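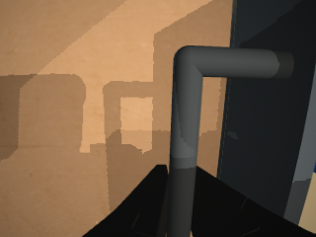 Guremico — Freitextantworten zur Einführung von KI-Systemen im Betrieb

LIESMICH und Datenblatt
Stand: 21. Januar 2023

Kurzbeschreibung

Guremico ist eine Sammlung von kurzen deutschsprachigen Texten, in denen Beschäftigte schreiben, wie sie die Einführung von einem KI-System an ihrem Arbeitsplatz erlebt haben. Die Sammlung enthält 3.158 Antworten aus 201 Betrieben. Davon sind 1.656 Antworten von Hand annotiert, der Rest liegt nur als Text mit wenigen Metadaten vor.

Mit «KI-System» ist hier alles gemeint, was im Betrieb selbst so genannt wurde. Das reicht von der automatischen Schichtplanung über die Prüfung von Rechnungen bis zur Sprachsteuerung im Lager. Wir haben nicht kontrolliert, ob in diesen Programmen wirklich ein lernendes Verfahren arbeitet. In manchen Fällen ist es vermutlich eine Tabelle mit Regeln. Für die Frage, wie die Menschen darüber schreiben, war das für uns nicht entscheidend, aber wer die Technik selbst untersuchen will, soll es wissen.

Inhalt des Archivs

antworten.csv
Alle Antworten, eine Zeile pro Antwort, Zeichensatz UTF-8, Trennzeichen Semikolon.

annotationen.csv
Die Annotationen, verbunden über die Spalte antwort_id. Eine Antwort kann mehrere Zeilen haben.

betriebe.csv
Branche, Größenklasse und Bundesland des Betriebs. Der Name des Betriebs ist nicht enthalten und wird auch auf Anfrage nicht herausgegeben.

leitfaden.pdf
Der Leitfaden für die Annotation in der letzten Fassung, mit Grenzfällen.

fragebogen.txt
Wortlaut der Fragen und der Einleitung, die die Teilnehmenden gelesen haben.

aenderungen.txt
Liste der Änderungen zwischen den Versionen.

Spalten in antworten.csv

antwort_id: laufende Kennung, ohne Bedeutung. Lücken in der Nummerierung kommen von gelöschten Antworten.
betrieb_id: Kennung des Betriebs, siehe betriebe.csv.
frage: Kürzel der Frage. Die Kürzel sind in fragebogen.txt erklärt.
text: die Antwort, nach der Anonymisierung.
rolle: ausführend, leitend, Betriebsrat, IT oder keine Angabe.
systemart: Planung, Prüfung, Assistenz, Überwachung, Sonstiges.
phase: vor der Einführung, Probebetrieb, Regelbetrieb, abgeschafft.
sprache_erst: ja, nein oder leer. Die Angabe war freiwillig und fehlt bei vielen Antworten.

Leere Felder sind wirklich leer. Es gibt keine Ersatzwerte wie «NA» oder «-1». In der ersten Version war das anders, deshalb bitte alte Einleseskripte anpassen.

Wie die Texte gesammelt wurden

Die Texte stammen aus einer Online-Befragung, die das Projekt Umex durchgeführt hat. Die Betriebe wurden über Verteiler von Weiterbildungseinrichtungen angesprochen. Ein Betrieb musste zustimmen, bevor der Link an die Beschäftigten ging, und danach entschied jede Person für sich, ob sie teilnimmt. Der Betrieb hat die Antworten nicht gesehen. Die Befragung wurde im Dezember geschlossen.

Es gab keine Bezahlung und keine Verlosung. Die Textfelder hatten keine Mindestlänge. Viele Antworten bestehen darum aus einem einzigen Satz, manche nur aus einem Wort («Chaos», «läuft», «welche KI?»). Wir haben diese kurzen Antworten behalten.

Die Reihenfolge der Fragen war für alle gleich. Zuerst wurde nach der Erwartung gefragt, dann nach der Schulung, danach nach dem Alltag mit dem System und am Ende nach einem Wunsch. Bei der letzten Frage merkt man eine gewisse Müdigkeit, die Texte werden dort deutlich kürzer. Ein Vergleich der Fragen nach Textlänge ist also mit Vorsicht zu lesen.

Anonymisierung

Namen von Personen, Firmen, Orten und Produkten wurden durch Platzhalter in eckigen Klammern ersetzt, zum Beispiel [PERSON] oder [PRODUKT]. Der erste Durchgang lief automatisch, danach hat ein Mensch jeden Text gelesen. Berufsbezeichnungen sind geblieben, außer wenn sie in einem kleinen Betrieb nur eine Person meinen können. In diesen Fällen steht [FUNKTION].

39 Antworten haben wir ganz aus der Veröffentlichung genommen, weil sich die Situation auch mit Platzhaltern noch erkennen ließ. Sie sind in den oben genannten Zahlen nicht mitgezählt.

Wenn Sie in der Sammlung einen Text finden, der Sie selbst oder eine andere Person erkennbar macht, schreiben Sie uns bitte die antwort_id. Bitte kopieren Sie den Text nicht in eine öffentliche Fehlermeldung.

Annotation

Annotiert wurde mit dem Werkzeug Lucero, je Antwort von zwei Personen unabhängig. Bei Unterschieden hat eine dritte Person entschieden. In annotationen.csv stehen alle drei Urteile in eigenen Spalten (a1, a2, final), damit man die Unterschiede selbst auswerten kann. Wir empfehlen das ausdrücklich. Gerade bei der Haltung sind die Unterschiede oft keine Fehler, sondern zwei mögliche Lesarten.

Die Kategorien sind:

Haltung: zustimmend, ablehnend, gemischt, nicht erkennbar.

Thema: Arbeitslast, Kontrolle, Qualität der Ergebnisse, Schulung, Arbeitsplatzsicherheit, Verantwortung bei Fehlern, Mitbestimmung, Anderes. Mehrere Themen pro Antwort sind erlaubt.

Bezug: Spricht die Person von eigener Erfahrung, von Kollegen oder allgemein über KI in der Gesellschaft? Diese Kategorie kam erst während der Arbeit dazu. Die früher annotierten Texte wurden dafür noch einmal durchgesehen, aber nur von einer Person. In diesen Zeilen ist a2 bei Bezug leer.

Ironie: ja oder nein. Hier war die Übereinstimmung am schwächsten. Der Satz «Seitdem die Software plant, habe ich endlich wieder jeden Feiertag Dienst» ist ein einfacher Fall. Schwieriger ist «Das System hilft uns sehr» als ganze Antwort von einer Person, die in allen anderen Feldern nur Kritik geschrieben hat. Nach dem Leitfaden wird jede Antwort für sich allein beurteilt, also steht hier: nein.

Textbeispiele

Die Schreibweise ist wie im Original, wir haben auch Tippfehler nicht korrigiert.

«Am Anfang hat man uns gesagt das Programm macht nur Vorschläge. Jetzt muss ich schriftlich begründen wenn ich vom Vorschlag abweiche.»
Haltung: ablehnend. Thema: Kontrolle, Verantwortung bei Fehlern. Bezug: eigene Erfahrung.

«Ich hatte Angst davor und muß sagen die Rechnungsprüfung geht jetzt schneller, ich schaue nur noch die roten an.»
Haltung: gemischt. Thema: Arbeitslast. Bezug: eigene Erfahrung.

«Schulung waren zwei Stunden Video ohne Ton, weil im Raum kein Lautsprecher war.»
Haltung: ablehnend. Thema: Schulung. Bezug: eigene Erfahrung.

Beim zweiten Beispiel hat a1 «zustimmend» gewählt und a2 «gemischt». Die dritte Person ist a2 gefolgt, wegen der erwähnten Angst. Man kann darüber streiten.

Wofür die Daten geeignet sind

Wir denken an sozialwissenschaftliche Inhaltsanalyse, an Unterricht in Methodenkursen und an kleinere Versuche zur automatischen Klassifikation von kurzen deutschen Texten. Auch für die Vorbereitung von eigenen Fragebögen ist die Sammlung nützlich, man sieht zum Beispiel schnell, welche Wörter die Leute selbst benutzen. «Algorithmus» schreibt fast niemand. Man liest «das Programm», «das Ding» oder den Namen vom Hersteller.

Wofür die Daten nicht geeignet sind

Die Sammlung ist nicht repräsentativ. Aussagen wie «so viel Prozent der Beschäftigten in Deutschland lehnen KI ab» sind damit nicht möglich, auch nicht mit Gewichtung. Betriebe, in denen es einen schweren Konflikt gab, haben der Befragung wahrscheinlich seltener zugestimmt. Pflege und Handwerk sind schwach vertreten, Logistik und Verwaltung stark.

Die Lizenz verbietet, mit den Texten ein System zu bauen, das einzelne Beschäftigte nach ihrer Haltung bewertet. Das gilt auch für den internen Gebrauch in einem Unternehmen. Die Teilnehmenden haben uns ihre Meinung unter der Bedingung gegeben, dass sie nicht gegen sie oder ihre Kollegen verwendet wird.

Bekannte Probleme

— In einigen Antworten sind Umlaute doppelt kodiert (Ã¼ statt ü). Die Quelle ist wohl ein alter Browser in einem Betrieb. Eine automatische Korrektur hat an anderen Stellen Schaden gemacht und wurde zurückgenommen.
— Der Platzhalter [PRODUKT] steht manchmal auch für ein gewöhnliches Wort, das zufällig wie ein Produktname aussieht.
— Bei der Systemart «Überwachung» gibt es nur wenige Texte. Für eine Aufteilung in Trainings- und Testdaten reicht es nach unserer Meinung nicht.
— Mehrere Antworten aus demselben Betrieb sind fast wortgleich. Wir vermuten, dass sie gemeinsam am Tisch formuliert wurden. Wer die Daten aufteilt, sollte nach betrieb_id aufteilen und nicht nach einzelnen Zeilen.

Lizenz und Zitierweise

Die Nutzung ist für Forschung und Lehre kostenlos. Der vollständige Text der Lizenz liegt dem Archiv bei. Bitte nennen Sie in Veröffentlichungen den Namen der Sammlung und die Versionsnummer, denn die Annotationen unterscheiden sich zwischen den Versionen:

Projekt Umex: Guremico. Freitextantworten zur Einführung von KI-Systemen im Betrieb. Version 2.

Änderungen in Version 2

Kategorie Bezug ergänzt.
Ersatzwerte entfernt, siehe oben.
Spalte phase um den Wert «abgeschafft» erweitert. Vorher standen diese Antworten unter «Regelbetrieb», was natürlich falsch war.
Leitfaden: Abschnitt über Ironie neu geschrieben.
betriebe.csv: Größenklassen vereinheitlicht, die zwei kleinsten Klassen sind jetzt zusammengelegt.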